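Workshop tips: getting a robot hand to pick up thin sheet

Sheet material is awkward for a hand controller. It creases, it lifts at the edges, and a busy print confuses the depth estimate. These are the settings we use at Hopkin, mostly worked out by Morag Gillies in October.

Start with the edge. Ask the perception node for the line between sheet and table, and throw away anything it finds inside the pattern. Flowers are bad for this. Ours gave 483 false edges on one pass until we blurred the input first.

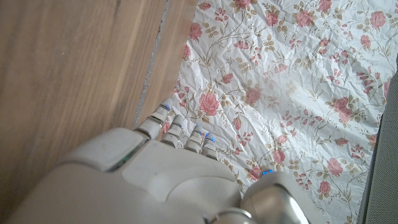

Fingers at the left edge of the rose-print sheet.

Plan the approach along the edge — coming straight down tends to push a crease ahead of the fingertips. Keep the wrist speed low for the last 2 cm and cap the finger current before contact, never after.

Gaps between boards will also show up as edges. Mask them by hand in the Gedia map editor and save the mask with the table, so it loads every time.
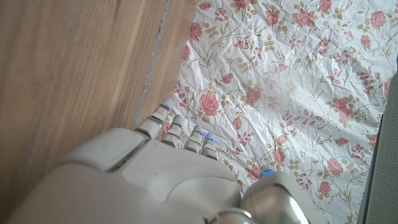 Log every attempt, including the dull ones. Of 4,000 simulated grasps we kept 3,496, and the rest went into a separate folder for tuning the slip threshold. Iolo Lloyd's replay script reads both folders, but it wants the joint names in lower case.

If the planner times out, restart the planner only. Restarting the whole stack loses the hand calibration.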